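About Skitudik

Hi, I'm Manuela Negri, and I run Skitudik, a small letterpress and bookbinding school up a flight of stairs behind a tyre shop in Ballarat. If you've landed here because you typed the name wrong looking for something else, welcome anyway! You'd be surprised how many of our regulars found us like that.

I'd better explain the name first as everyone asks. My very first student was a retired tram driver called Vitalii Sirko, and he had a word he used for any tool that had gone missing under a pile of paper. I have never been able to spell it the way he said it. Skitudik was my best go, I printed it on a card for the door, and by the time he told me I'd got it wrong the card was up and the bank account was open. So there we are.

Before all this I spent far too many years doing production for a publisher in Melbourne, mostly cookbooks, chasing printers about colour and arguing over the glue on the spines. I liked the arguing more than I should have. When the job moved interstate I didn't, and I came home to Ballarat with a car boot full of paper offcuts and a nipping press that weighed about as much as my sister. I taught the first classes in her garage. We moved up the stairs one December, in the middle of a heatwave, and I would like to thank once again the three people who carried the cast iron.

There are four of us teaching now. I do the binding: case bindings, long stitch, coptic, and repairs if you're patient. Folke Engebretsen looks after letterpress and knows where every piece of type lives, including the ones I have put back in the wrong drawer. Halyna Hordiienko teaches paste papers and marbling, and if you've ever wanted to come home with blue forearms, she's your woman. Arsen Savchuk takes the after-school group on Thursdays and does our boxes and slipcases, which are the fussiest thing we make and by a long way the most satisfying. Vitalii still comes in too (as a student, he insists, though he's forever showing people how to hold the awl).

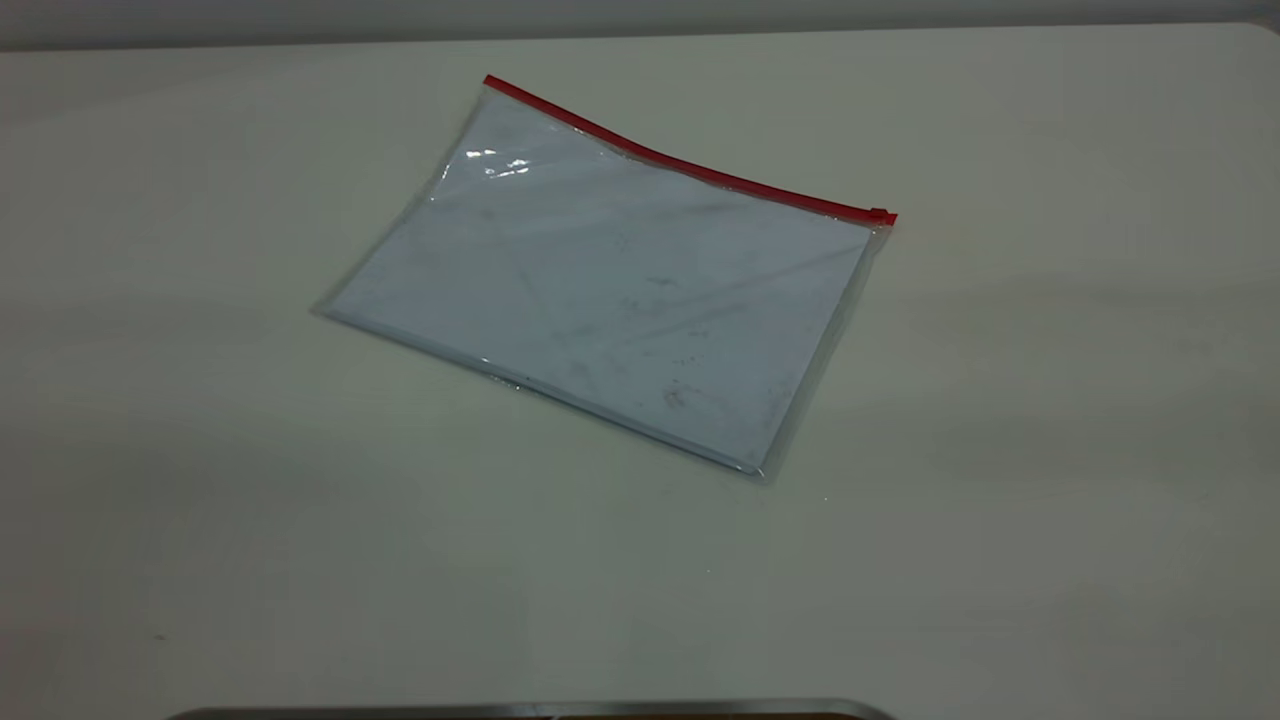 Classes are small, with never more than eight people in the room, and that's on purpose. I've been to the other sort, where you wait half the morning for a turn with the one good bone folder and go home with a notebook the teacher mostly finished for you. With eight I can get round to everybody twice before the tea goes cold. We're pretty relaxed about how you work once you've got the basics, but I do have a thing about surfaces. Give me a broad, smooth, off-white tabletop with nothing on it and I'm happy, as you can lay a full sheet out flat, see your grain direction properly and spot a stray fleck of dark paper before it gets pasted in under your endpapers forever. A wonky first notebook is fine by me, we've all got one. Grit under the cover cloth is the thing that'll drive you mad every time you run your thumb over it.

Most people start with the weekend course, which we call Urban. It used to be called Beginners' Binding and hardly anyone booked, then I named it after the grey cloth we were using that term and it filled up, so I've left well enough alone. You'll fold and sew a text block on the Saturday, leave it under weights overnight, and come back on the Sunday to make the case and put it all together. You take home a hardback of your own and usually a fair bit of PVA on your jeans. Wear old ones.

After that there's Duser, our evening term, one night a week. It's looser. People bring projects: family recipes, a grandfather's letters, a thesis nobody at the uni wanted to bind properly, and once a complete run of a netball club's newsletters going back to before I was born. Folke opens the press up on those nights as well, so if you'd like a title page set by hand for the thing you're binding, have a yarn with him early in the term. He'll say it can't be done in the time and then he'll do it.

And Zondosis is our zine club for teenagers. The name was theirs and I wasn't consulted. It's loud, there's a lot of stapling, and the subjects run from frogs to bus timetables to one very stern series about which bakery has the best vanilla slice (I don't agree with the verdict, but I do admire the research). Arsen keeps it going and I mostly hide in the paper store with a cuppa. Kids who can't manage the fee can come anyway. Just send me an email and we'll sort it out, no forms.

We've got a lending shelf near the door, which at last count had 166 books on it, nearly all about paper, type or binding, with a few detective novels that have snuck in. Students can borrow anything for the term. The big marbling book stays here, sorry, it's been on too many holidays.

A few practical bits while I've got you. The stairs are steep and there's no lift, and I know that rules us out for some people. We run the weekend course on the ground floor of the library annexe once a term for exactly that reason, so please ask me for the next date. Parking out the back is free on weekends but don't take the spots marked for the tyre shop, they will come up and find you. Lunch isn't included, though there's a kettle, a toaster and a good pie place over the road. We supply all the tools and materials, and if you've got your own bone folder do write your name on it. Mine has been gone since autumn.

Bookings for next term open on Wed 31 July at nine in the morning. The evening classes tend to go first, and I keep a waiting list that I really do ring through when somebody drops out.

If you're not sure which class would suit you, call in on a Friday afternoon. That's when I'm usually up here cutting board for the weekend, and I'm always glad of an excuse to stop - bring whatever falling-apart book you've been meaning to get fixed and we'll have a look at its spine.

Manuela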